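Teaching a Robot Arm to Push Blocks Around: A Club Tutorial

I help run the after-school robotics club at Kidbridge, and the question I get most from other clubs is what to do with an arm in the first few weeks, before anybody can program a decent grasp. My answer is pushing!

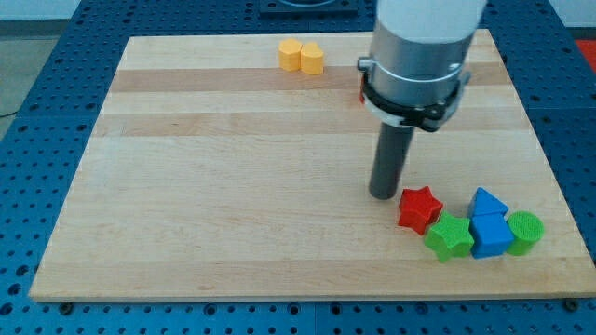 Pushing is just what it sounds like. You put a plain rod on the end of the arm, you scatter a few blocks, and you shove them where you want them. No fingers to open and close, no grip force, no dropped parts. My students get a block moving in their first session, and then they spend weeks finding out how hard it is to get that block to go where they meant. I love this project and I've run it enough times now that I should write it down properly.

What you need

An arm that can hold a tool at a steady height. A flat board. A handful of 3D-printed blocks in different shapes and colors. A rod for the tool, with a rounded tip if you can manage it (a sharp-edged one digs into the sides of the prints and leaves marks, ask me how I know). And a way to send the arm a start point and an end point. We use a little script we call Rundura, which one year's students wrote and the next year's students rewrote, but anything that takes two points and draws a straight line between them will do.

Step 1: Fix the board down

Do this before you turn anything on. If the board can slide, every position you record is worthless by the end of the afternoon. A table with a grid of holes in it is wonderful for this. We drop bolts into the holes right up against the board and it stays put. If you have a regular table, clamps are fine — just keep them out of the way of the arm's wrist.

Wood is a nice surface for pushing. It's got enough drag that a block stops when you stop. We tried a shiny shelf panel once and the cylinder went on a little trip of its own.

Step 2: Print the blocks

Print more than one shape, please! Cubes only gets boring by the second week. Stars, triangular prisms, cylinders, something with a lot of sides, something with a curve to it. Each one teaches something different, and I'll get to that. Stick to strong, solid colors (red, green, blue, yellow) so that if you add a camera later, your color thresholds won't drive everyone nuts. Two blocks in the same color but different shapes make a good challenge for the older kids.

Step 3: Set the height

Bring the arm down slowly by hand control until the tip is just above the wood, then raise it 6 mm. Save that as your push height. Too low and you scrape the board. Too high and you catch the top of a block and tip it over instead of sliding it. Save a second height of 88 mm for traveling. The rule in our club is that the arm always goes up to travel height before it moves sideways, unless it's pushing. Write that rule on the wall.

Step 4: One block, one straight push

Put a cube in the middle of the board with lots of clear space. Have the students pick a start point behind it, come down, and push it 12 cm forward. Then do it again from a start point slightly off to one side. The cube will turn as it slides, and somebody will say the robot is broken. It isn't. They've found out that where you push matters as much as which way you push, and you can stop and let them draw it on paper for a while.

Step 5: Change the shape

Now swap in a star. The rod tends to settle into the notch between two points, so stars can be easier than cubes if you line up right, and miserable if you don't. An upright cylinder wants to slip off to one side, so make short pushes and correct in between. My group calls this "nagging the block."

Step 6: Make a group

Ask for several blocks gathered in one corner. This is where the planning starts, because every block you bring in can knock the ones that are already there. Let them fail at it. Ours usually work out on their own that you should park the awkward ones first and finish with something easy.

If you want a competition, we play one with our friends at the Favbridge club. Each team gets 300 seconds to gather as many blocks as it can, and a block that leaves the board is out. We named it the Fallahi round after the team that first suggested it.

A few things I'd tell myself in February of our first year: go slower than you think you need to. Keep one hand near the stop button. Log every push, even the bad ones, with the start point, end point and which block it was. And print spares of the star, the points are the first thing to chip.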